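Chapter 4
Setting Up the Two-Armed Cell

By the time you reach this chapter you have probably spent a good many hours with single arms bolted to single tables, and you may be feeling quite comfortable with them. Good! Hold on to that feeling, because nearly everything you learned there will come along with you. What changes now is that the robot has a body, and the body has to be put somewhere before either of the arms can do a useful thing.

Our example for the whole chapter is the Plundon cell, a simulated training cell in which a two-armed robot works at a small storage unit set close to the corner of a tiled wall and a marble surface. We use the simulated version on purpose. You can park the robot badly as many times as you like, and the only thing it will cost you is a little of your afternoon.

4.1 Where the body goes

Beginners nearly always start with the gripper. They drag it to the target, find that the elbow has folded up against something solid, and then spend half an hour nudging joints one at a time. Please start with the body (I know, it feels slower). Park it facing the storage unit, look at how much room there is on each side, and only then think about the arms. In a narrow place like this one, a small turn of the body at the back becomes a surprisingly large shift out at the fingertips, and no amount of fiddling at the wrist will quite make up for it. 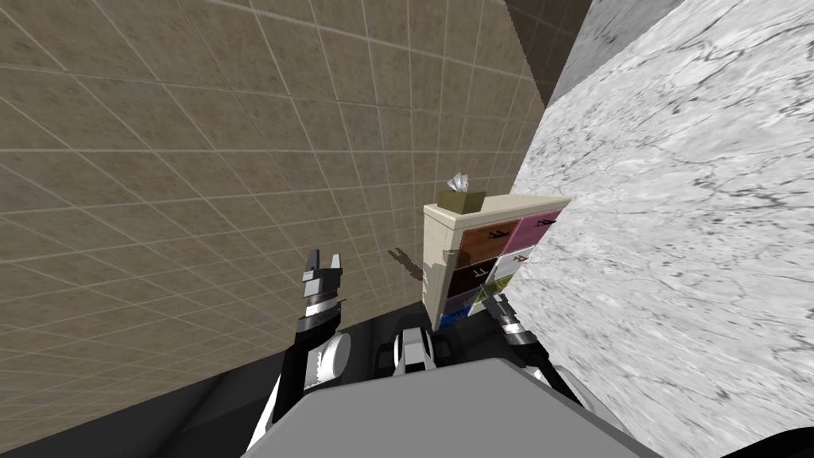 Once the body is parked, save its pose under a name you will still understand next month. In the Plundon files the saved pose is called Premham, after the workshop where the first version of the cell was drawn up, and you will meet that name again in the exercises. Saving the pose matters more than it seems to at first. Every measurement you take from here on is taken from the body, so if somebody bumps it along a little and says nothing, all your later numbers are quietly wrong together.

4.2 Which arm does the work

With two arms there is a strong temptation to use both at once. In the setup stage we ask you to give each arm one job and leave it there. The working arm goes to the storage unit. The other one, which we will call the waiting arm, is held well to the side with its fingers open, where it can't come between the working arm and the target. Holding it up in the air is perfectly fine, provided that you have checked the wall behind it and left yourself some clearance.

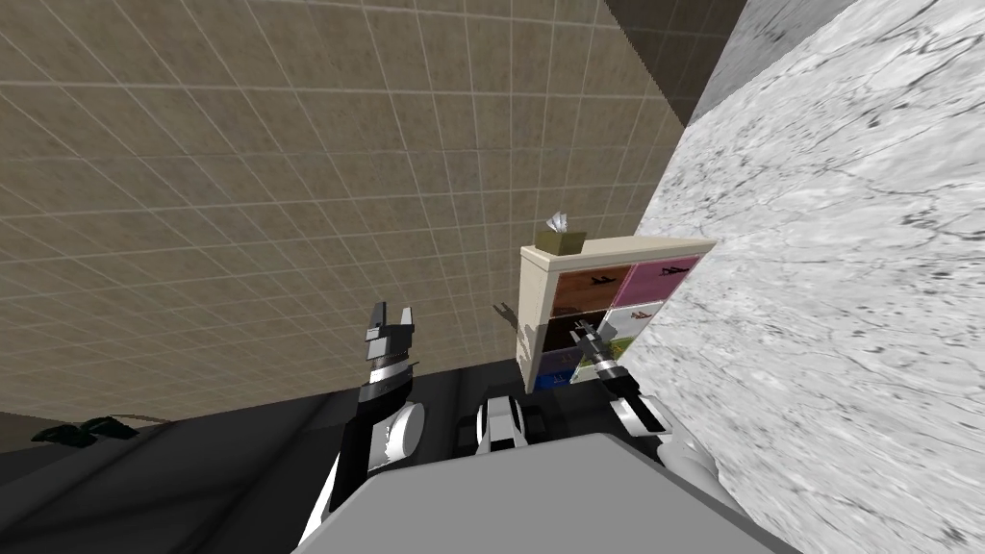
The waiting pose deserves a name of its own, and it deserves a test too. Run the working arm slowly through its whole reach while the other arm waits, and watch the elbows as much as the hands. Our usual rule is to set the speed to 30 percent for this first pass and leave it there until you have made two clean runs, one after the other. If you stop halfway to change something, even something tiny, begin counting again from the start. Students grumble about that, and we grumbled about it ourselves when we were learning, but it does catch things.

4.3 Coming up to the front of the unit

Now for the part everyone has been looking forward to. The working gripper should come to a standoff point first, a place a little way in front of the unit where it can pause with its fingers open. From there it makes a short, straight move in. Set the standoff first, check it, and add the final move afterward. If you teach the two as one long sweep, you will have a hard time telling which half went wrong. 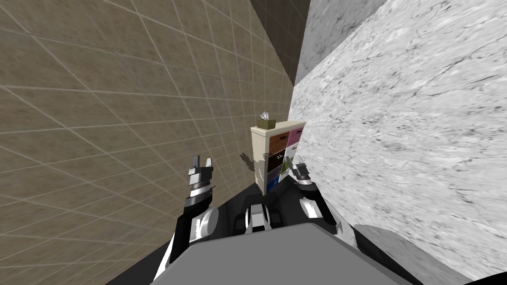

The lower right side of a unit like this one needs some extra patience. The marble is near at hand on that side, and the forearm has to come up alongside it without crowding it. Try the approach from slightly below, and then from slightly to the left, and write down the clearance you get each time. The Jollutholm worksheet in the back of the book has a column for it. You may well find that the prettier path is the tighter one.

4.4 Checking the fingers

Before closing a gripper on anything, look at it from its own side, along the fingers. Most simulators will let you switch to a view near the wrist, and it is well worth the extra click. Point the gripper toward a plain stretch of wall, open it, and see that the gap is clear and that the two inner faces are turned toward each other.
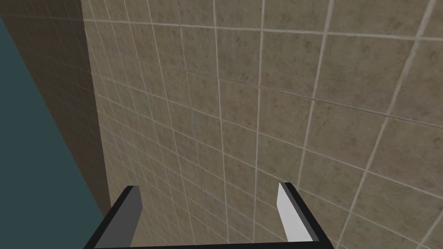 Close the fingers all the way with nothing between them, open them again, and read the width at both ends of the travel. Do the same for the other hand, even if it is only going to wait. When both hands have passed, enter code 927 on the cell's setup page, which locks the saved poses so that they can't be changed by accident. You are then ready for Section 4.5, where we attach the Lau tool frame and finally let the working arm touch something.

Related sections
Chapter 3: Single Arms and Fixed Tables
Section 4.5: The Lau Tool Frame
Section 4.6: Routine Checks for the Plundon Cell
Appendix: The Jollutholm Clearance Worksheet

Copyright Premham Course Books. All rights reserved. | Contact | Back to top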